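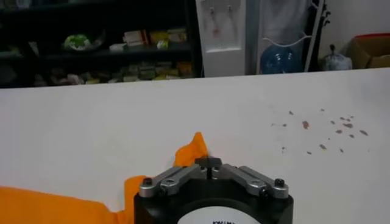

The first thing Hằng Mạch wanted understood was that she had never asked to be rescued from cleaning cloths. She had been folding them for years, she told me, and had done some of her best thinking over them, including most of what she knew about raising a teenager. So when the people at Hosteo said the robot was going to "free her up," she wanted to know what for, and she asked them in front of everybody.

It was a fair question, and it took the company most of a summer to come up with a decent answer.

Hosteo does the linens and cleaning supplies for small hotels, guest houses and a couple of dental offices, out of a low building on the Bornby side of town. It has 22 people on the payroll and a back room where everything passes over a table at some point: picked up, shaken out, looked at, wiped with, folded, stacked. The arm joined them in the spring, leased from a firm called Girkier, and its job sounds like nothing much. It picks up a cloth.

If you have ever tried to explain to a small child how to pick up a cloth, you may have some sympathy for the machine. A box has corners and stays put. A cloth slumps and bunches, and every time you let go of it you have a new shape to deal with. The arm has two fingers that close on a bit of fabric, and a small camera at the wrist, and with those it has to decide where to pinch. Get hold of a good raised fold and the rest is fairly easy. Miss it and you are poking at a tabletop.

In the early weeks it missed a lot. People would drift over with their coffee to watch — there was a good deal of groaning, the way there is at a ball game — and then drift back to do the same job by hand in a fraction of the time. The lease called for 200 cloths a shift. I was told, with some relish, what the first shift's number was, and then asked not to print it.

What changed things was letting the folders teach it. Girkier's people had set it up to go for the middle of the fabric, which seems sensible if you don't handle fabric for a living. The women on the table thought this was very funny. You go for a corner, or you push the cloth up a little and take the peak! They spent 6 afternoons guiding the arm by hand, cloth after cloth, and they were paid a higher rate for those hours, though that part had to be argued for. The higher rate has since been written into the job, under the title of trainer, and so far two people hold it.

I don't want to make this sound sweeter than it is. Two of the part-time folding jobs were not filled again when the people in them left, and everyone in that building can tell you so without looking it up. The manager, a soft-spoken man named Lozano, doesn't dodge it. He says no one was let go, and he says he can't promise what the next lease will look like. I believed him on both counts, and I think the staff do too, which may be why the break room goes a little quiet when he walks through.

There are smaller losses as well. Folding side by side is a sociable sort of work, and watching over a machine is not. You stand at an angle to each other, and you have to keep half an eye on the fingers. For a while people stopped talking at the table altogether, until somebody moved the chairs.

On the other side of the ledger are the wrists. Ask anyone who has done a few years of this and they'll show you theirs, turning the hand over and pressing a thumb to the sore place. The braces that used to come out by midafternoon are seen a good deal less now, and a couple of the older hands say they have gone back to knitting in the evenings, or at least to opening their own jars.

As for Hằng, she took one of the trainer jobs after holding out until August. She still folds for the first hour of every shift, by her own arrangement, at the far end of the room with the radio on. Then she goes over to see how the arm is getting along, and if it has pinched a cloth badly she lays it out again and lets it have another try.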